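Staff kitchen to get open racks in place of closed cupboards, at least until May

The second-floor kitchen at the Butmont building is losing its wall cupboards. In their place, staff will get open storage on the counter: a mug tree, a wooden dish rack and a basket. The trial setup is already out on a brown mat, and everyone who eats lunch on that floor has been invited to come by and form an opinion.

Plenty of people have one. The cupboards held 85 mugs at the last clear-out, most of them unclaimed. The mug tree holds rather fewer.

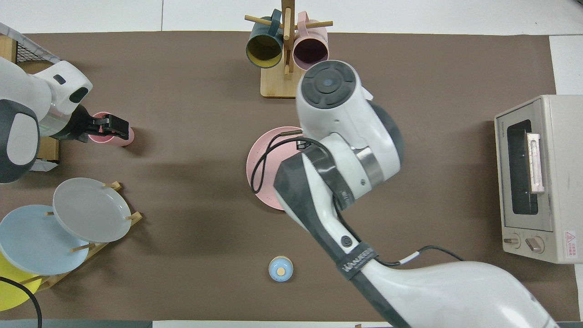 Butmont Workplace Services Team

The pitch from Ilídio Barros, who is running the change, is that dishes left in plain sight get washed and put back. He points to the pegs, where a dark teal mug with a yellow interior hangs next to a pink one, and says a mug with a place to go will end up in that place. Maybe so. The same argument was made for the labeled shelves, and those labels are now stuck to the side of the refrigerator.

The dish rack is the stronger half of the plan. It takes plates on their edges between wooden pegs, and the gray, blue and yellow ones in it now can each be pulled out without lifting a stack. Anyone who has tried to get the bottom plate out of the old cupboard will see the point. What happens when a full lunch crowd comes through is another matter. The floor has 323 people on its badge list, and the proposal doesn't say how many racks they would share.

The budget is $586, which covers racks, mats and taking down the cupboards. It doesn't cover repainting the wall behind them. Asked about that, Barros said the paint would be "looked at later." The request for a price on the paint has been in since before the trial began.

Oksana Prokopenko from the accounts group thinks the money would be better spent on a second sink. "I don't have trouble finding a plate," she said. "I have trouble getting near the water at 12:30." Her suggestion was noted at the planning session and didn't make it into the written proposal.

There is also the question of counter space. Cupboards, whatever their faults, don't take up any. A rack, a basket and a mug tree do, and they have to share the surface with people making lunch.

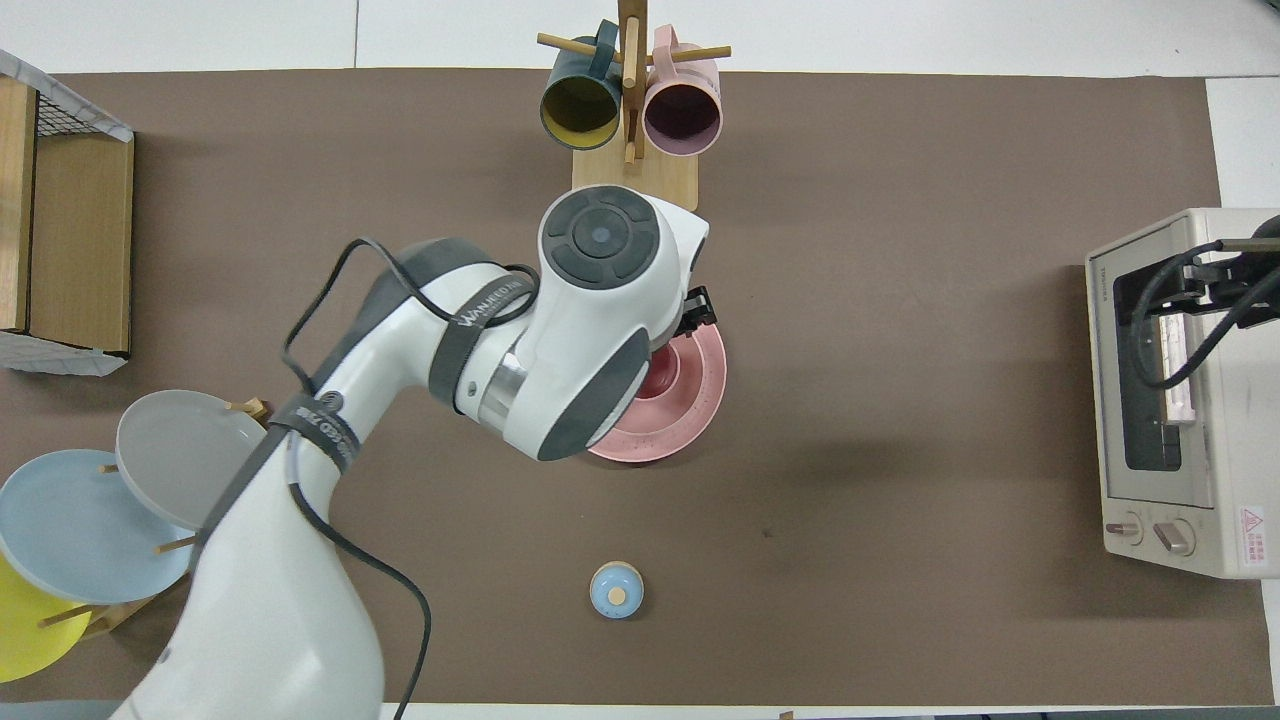 Shahla Mousavi, who works down the hall from the kitchen, was more willing to give it a try. She likes the colored plates and says she would rather look at them than at cupboard doors. She did want to know who dusts them over a long weekend. The proposal leaves that to "all users," the same wording that now covers the microwave, and readers can judge for themselves how that has gone.

The trial runs through May. A comment sheet is on the kitchen door, and comments can also go to Barros directly. He says the cupboards will stay up until the comments have been read, though the work order to remove them has already been filed. Asked whether it could be withdrawn if staff turned out to prefer the cupboards, he said he would have to check.

Unclaimed mugs can be picked up from the box outside the supply room until 2 p.m. on the last day of the trial. Anything left after that will be donated.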